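What the dumplings taught our policy

I have now spent most of October and a good piece of December watching a robot move dumplings from a steamer to a plate. My mother believes I work in computers.

The question at Brevitz was small. When you train a policy on human demonstrations, should it predict one motion at a time, or commit to a short run of them and then look again? We call the length of that run the chunk. Fletance, our training code, lets you set it to anything you like, which is how we lost two weeks.

We collected 129 demonstrations of the same job: lid off, dumplings out, plate filled. Then we trained with chunks of 2, 7 and 9 steps and changed nothing else, apart from one gripper pad, which I'm told doesn't count.

With 2, the arm dithers. It goes for a green one, reconsiders, drifts toward a white one, and hovers between them like me at a buffet. With 9 it is wonderfully decisive and will close on thin air if a dumpling rolls. Seven won, and by more than I'd guessed. Most of the gap came from the pickups near the wall of the basket, where a late correction means a squashed pleat.

The halfway point is where I'd look if you try this yourself. Early on, anything you reach for is a dumpling. By now there's bare grate between them, the paper liner shows at the back, and the ones tucked behind the front wall are still waiting. 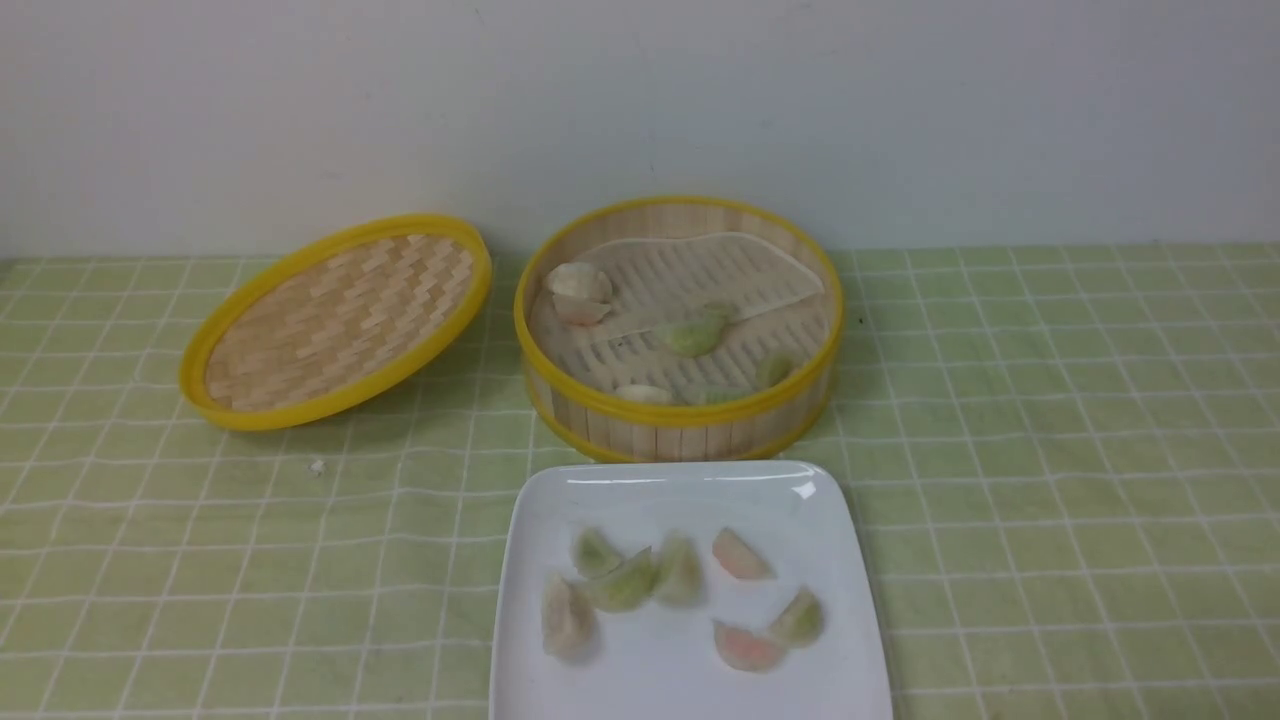 What I'd still like to know

Whether 7 means anything outside this tablecloth. Bumik, our older arm, runs slower, so the same chunk covers more time, and I suspect the best number moves with it. The Teixeira bench is free next, and I have asked for fresh wrappers.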